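Playtesters wanted: Tivness closed test

Search the forum

Skekar is making a platform fighter called Tivness, and we need people to play it! The next closed test starts in January, and we're looking for 600 players who enjoy knocking their friends off floating islands and don't mind telling us when something feels wrong.

You don't have to be good. Our last test had 1,347 sign-ups, and plenty of the most useful notes came from people who had never pulled off an air dodge in their lives. If you main somebody slow and stubborn, so much the better – our heavyweight, Dobson, badly needs attention. His grab beats nearly everything up close and he still loses most of his matches.

You'll need a PC, a controller and a steady connection. We ask for 2 evenings of matches and a short survey after each one. Everyone who finishes gets a key for the full game and their name in the credits. You must be 18 or over and happy to keep footage to yourself until we announce the Tarnholm stage.

38 comments
Share 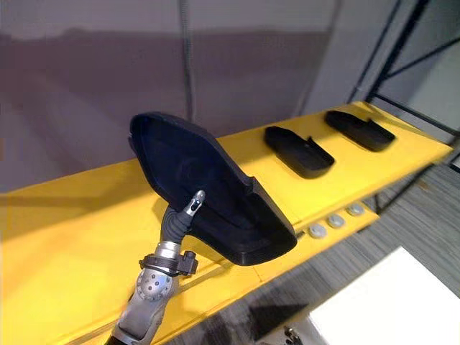
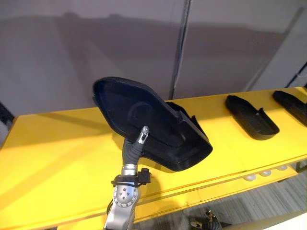
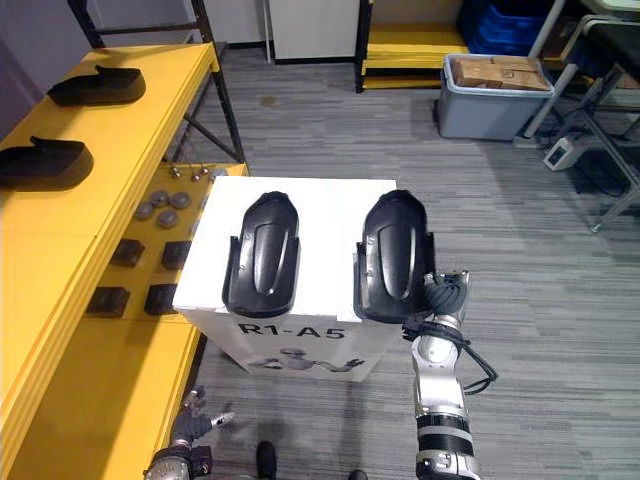
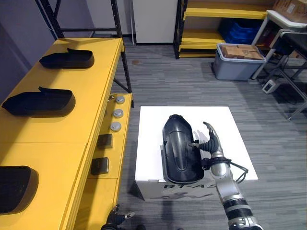
Tarnholm is the stage we most want tested. It has a low ceiling, two moving platforms and a ledge that players keep arguing about, and we'd love fresh opinions on all of it. We've been trying out colors too, and black shells against a bright yellow surface are so easy to pick out that Dobson's armor may well end up that way. Tell us if you lose track of him in a four-player match!

To apply, send a few lines to Tanner Thibodeau, who runs our tests, through the contact form. Mention which fighting games you play, which controller you use and which evenings you're free. First-timers, just say so – we'll pair you with other new players for the opening matches.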